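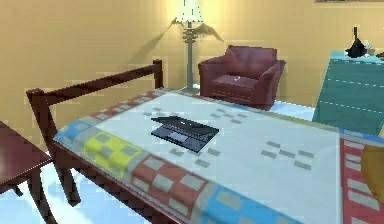
Last updated: May 10, 2018

Recording demonstrations in the bedroom scene

These steps cover recording a task by remote control in the Skernar simulator, using the Phetsri hand controller. The task is closing the laptop on the bed. If you have not paired the controller yet, do the setup page first and come back.

What you need

Skernar with the bedroom scene installed
A paired Phetsri controller
The Roveo arm profile
Enough disk space for 50 recordings

Load the scene

Open Skernar, choose Scenes, then Bedroom. The laptop should be sitting open near the middle of the bedspread. If it loads shut, reset the scene from the File menu. Leave the armchair and the teal dresser where they are. Moving furniture changes the scene file, and recordings made with different scene files will not go into the same training set.

Set the view

Turn the view until the lid and the keyboard are both easy to make out. Looking across the bed from the foot end works well. The lid is folded back at a low angle, so a view from straight overhead makes it hard to judge how far down you need to reach. Save the view as a preset before you record anything.

Record one demonstration

1. Press Home on the controller and wait for the arm to stop.
2. Press Record.
3. Hold the trigger and move the gripper to a point behind the lid, with the fingers closed.
4. Lower it until the fingertips are level with the top edge of the lid.
5. Push the lid forward and over in one steady motion. If the whole laptop slides, you are too low.
6. When the lid passes upright, bring the fingers over the top and press down lightly until it shuts.
7. Back the gripper away, then press Stop.

A good run takes up to 40 seconds. Long pauses get learned too, so delete any run where you stopped to think. Runs with a small correction in them are worth keeping.

Repeat with changes

After each run, press Shuffle. This turns the laptop a little and shifts it on the bedspread. Record 50 runs this way. Take breaks, because your pushes get sloppy when your hand is tired.

Check and export

Play the runs back at double speed and mark the bad ones. Then choose Export and pick the Prolletar format. Each file should list 196 values per step. If yours lists 167, the finger readings were left out. Turn on Gripper State in the export settings and export again. You don't have to record anything over.

The export menu was moved in the September release, so older screenshots may show it under Tools.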